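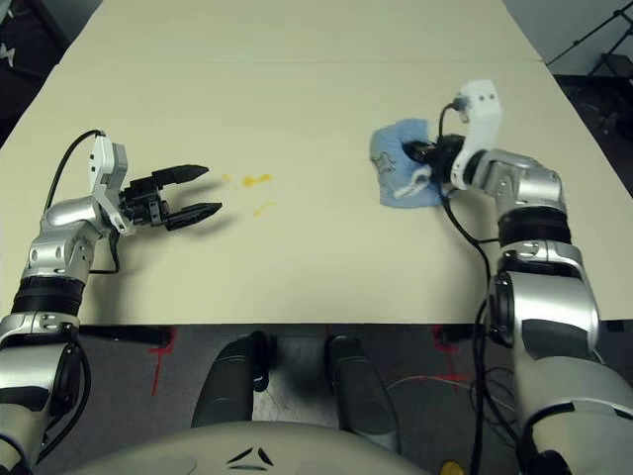 News > Community > Press Releases

Home Programs Visit Newsroom Contact

Lomenska Community Kitchen Opens Its Long Table Room in September

LOMENSKA – The Lomenska Community Kitchen will open its Long Table Room to the public this September, giving neighborhood cooks, school groups and supper clubs a big shared place to prep, eat and (yes) make a mess. Doors open at 9 a.m. on the first morning, and everyone is welcome to pull up a chair.

The room is built around cream-colored tables that join end to end. Push two together and there is space to roll out a very long sheet of dough, or seat a class that would never fit in the old back kitchen. Pull them apart again and two groups can work side by side. We tried a lot of layouts on paper before settling on this one, and we are delighted with it!

A pale, matte table was a popular request in the survey we ran last winter, which drew 383 replies. People who teach children to cook were especially keen. Yellow spots and smears show up right away on a cream surface, so a class can see what still needs wiping before the next group comes in. Darker tops were considered and a few people argued hard for them. The cream won.

Cleanup gets its own place on the schedule. Every booking includes 15 minutes at the end for wiping down, and the first public class, "Clear the Table," is all about it. Participants will work on the stains that home cooks ask us about most: mustard, egg yolk, curry, turmeric. The class covers what to do with a fresh spill, what to do with one that was left overnight, and how to get along the seam between two tables, where crumbs and sauce love to hide. Bring an old cotton T-shirt to cut up for cloths. We have plenty of soap.

Other programs starting in the first month:

Breakfast for Beginners, mornings at 10 a.m. Eggs, pancakes, oatmeal and a proper pot of coffee.

The Tan Street Supper Club, which is moving over from the Clurnusia Hall and bringing its 63 members along. New members can join on the night.

Open Prep, a drop-in session for anyone who wants table space to can, pickle, bake or portion out meals for the freezer. Please label your jars.

The kitchen served 3,756 meals last year from a room with a single narrow counter and a sink that everyone had to take turns at. With the Long Table Room open, much of the chopping and plating can move off that counter, and people who come to help can finally sit down while they peel potatoes. The old kitchen will stay in use for baking.

Bookings for the fall are open now, and 222 places are available across the opening month's classes. Most classes are free. Supper club evenings ask for a small contribution toward groceries. The entrance is on Tan Street, next to the bike racks, with step-free access from the parking lot at the back.

To book, stop by the front desk or leave a message on the kitchen's phone line. Groups that need both tables joined should say so when they book.

Shares 63 Comments 4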